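Counter storage in small kitchens: a conversation with Şengül Türkmen

Şengül Türkmen has spent most of her working life on the eighteen inches between a backsplash and the front edge of a countertop. She began as a draftsperson at Antoniadis, a cabinet shop, and moved to Dokmont, where she now plans storage for rental apartments in Loltdale. We spoke by phone on 2021-03-29, shortly before she was due to start the next group of units.

Her planning method starts with frequency of use. "I ask the tenant what gets touched before breakfast is over," she said. "Those items stay out. The rest has to argue for its place." Under her rule, anything used fewer than 4 times a week goes into a cabinet, with an exception for items too tall for the shelves.

The exception matters because the upper cabinets in the Loltdale units were built to an older shelf spacing. Tall canisters and cartons do not fit unless a shelf is removed. Türkmen considered having the shelves redrilled and decided against it. "The cost was 2,000 for the building. For that money I could put a drawer organizer in every unit and still have some left."

She prefers organizers with one drawer and a flat top. The drawer takes packets and bars, and the top takes canisters. She specifies a bar handle over a knob, as a bar can be pulled with a wet hand or with two fingers. Metal slides are required. Wood-on-wood runners, in her experience, begin to stick in April when the humidity rises, and tenants then leave the drawer open for good.

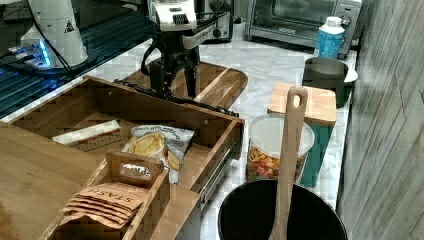
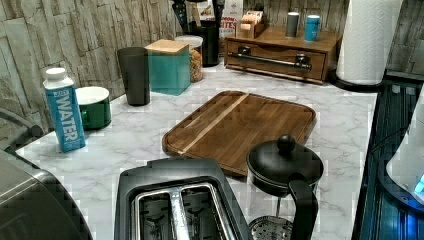
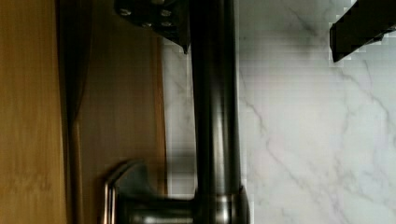

On the question of what belongs on top of an organizer, Türkmen is strict about height. Low items go in front and tall ones behind, and tea goes in an open caddy with the packets filed on edge. "People stack tea flat, then they only drink what is on top," she said. "File it and you can read every label."

Clear containers are for food that is bought loose or in bags that do not reclose: pasta, cereal, rice. She does not move chips or wrapped bars into jars. The original bag goes in the drawer with its label facing up. For flour and sugar she accepts opaque containers, provided that the lids seal and the tenant can tell them apart by color or size.

Appliances get their own zone. A toaster needs open air above the slots, so it cannot live under a low shelf, and she keeps paper towels out of its reach. She places the coffee equipment beside it. "Toast and coffee happen at the same time. Put them at opposite ends and you cross the kitchen for no reason." Cutting boards may lie flat if the counter is deep enough. Otherwise they stand against the wall, with a gap behind them so that both faces can dry.

I asked about the sink, which many storage plans ignore. Türkmen leaves a clear margin on both sides of the faucet and wants the lever to travel through its full range without touching anything. She also prefers a dark brushed finish to a polished one where the water is hard, on the grounds that spots are less obvious between cleanings. Light marble patterns she finds practical for the same kind of reason: the veining hides crumbs, although it also hides small spills, and she tells tenants to wipe by habit and not by sight.

The planning itself is done in Ruselix, a layout program that she describes as adequate. Her item library in it had reached 3,622 entries when we spoke, each with width, depth and height. She measures containers with the lid on. Catalog dimensions often omit the lid, and a difference of half an inch decides whether a canister clears the cabinet above.

She revisits each unit after 7 weeks. By then the tenant has usually moved two or three things, and she treats those changes as data. The most common one is the utensil holder, which drifts toward the stove wherever she puts it. "I stopped correcting that," she said. "Now I draw it by the stove to begin with."

Her remaining complaint concerns outlets. In most of the Loltdale kitchens the only counter outlet is in the back corner, and the toaster cord sets the layout for everything near it. She has asked for a second outlet in the next group of units and is waiting for the electrician's drawings.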